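Last updated: April

Category: Diary / Needle and thread

The long hem is finished. I started this morning at ten past eight, before the kettle was even hot, and I put the last stitch in a little after four. The altar cloth for the chapel in Gilport measures 146 inches on its long side, and I must confess that for the first half of it I was in a bad mood.

The linen came from Kasten, and it is good linen, heavy and even, but it had been folded in the shop for too long. There was a crease across the middle which did not want to leave. I washed it twice and ironed it damp from the wrong side, and after the second time it was almost gone. Lutz Petersen told me on the telephone that I should have soaked it overnight in cold water. He is probably right. He learned it from his aunt, and I learned it from a book which I had to read with a dictionary beside me.

I had wanted to make the hem two inches deep, with mitred corners, and this I have done. Three of the corners are very nice. The fourth I opened again, because the fold was one thread off the straight line and I saw it each time I walked past the table. My daughter says that people in church do not look at corners. I look at them.

For the drawn threads I used the new needle from Homora, a blunt one, and it goes between the threads without splitting them. I was afraid of cutting too far at the ends, so I cut late and slowly, and I held my breath like a child. The bundles are four threads each. At the left end I had one thread left over and hid it in the last bundle.

At noon I ate soup and did no sewing. The hands need a rest, and the eyes more.

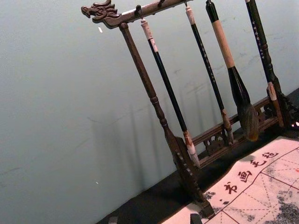
The brush rack with the dragon head.

In the afternoon the light was better and the work went quickly. I listened to the radio with half an ear — a long talk about river ferries — and forgot to be annoyed. The thread is number 100 cotton, very fine, and it breaks if one takes too long a piece. I now cut it to the length of my forearm and wax it lightly. This costs more time with threading but less with swearing.

There is still the small cross to embroider in each corner, white on white. I drew it on paper yesterday evening, 32 stitches across, and it seemed too large. Today I made it smaller and like it better. I will not begin before I have tried it on a scrap, as the last time I trusted my drawing and I was sorry for it the whole winter.

A letter came from Vemlow also. They ask if I can mend two old palls, where the lace has come away from the edge. I have answered yes, but not before summer. I wrote the letter three times — the word "fraying" I always spell wrongly — and then I posted it on the way to buy milk.

Now the cloth is rolled on its tube with tissue paper between. My neck hurts. Tomorrow I must look for the small hoop, which is not in the drawer where it should be.

Filed under: altar linens, hems, whitework

Back to top | Contact | © All texts by the author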